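Progress report to the Custhorpe Fund
Headset lending project, Ukton office
Sunday, February 11, 2024

We have had a very good start to the year, and I'm delighted to share it with you! The lending shelf opened in January as planned, and the first headsets have already gone out to the Osonitz and Major sites and come back again.

Your grant of $1,783 covered spare cushions, cleaning supplies and the storage cases. We still have $91 left, which we'd like to put toward more face cushions – they get the most handling of any part, and we want every borrower to open the case and find a fresh one.

Check-in is going so much better than it did last fall. Each returned headset goes on the white worktop and gets looked over before it is put away: shell first, then the cushion and its mesh lining, then the slots on either side (dust loves those). We wrote the steps up as a single page, and both sites have asked for a copy. We have 50 loans booked through the spring, well past what we hoped for when we applied.

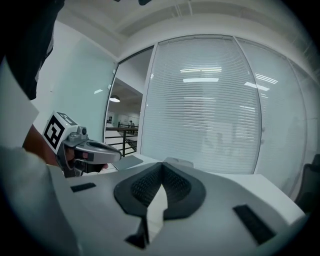

Check-in at the Ukton office: pale-gray shell with the dark mesh cushion at the center.

Two things are still open. The labels for the cases came in the wrong size and have been reordered, and Osonitz would like a longer loan period, so we are trying 2 weeks there before changing it for everyone. Major is happy with the current length.

Next up is the spring booking sheet, plus a short feedback form to go inside each case. We'll send you the first set of replies with the next report.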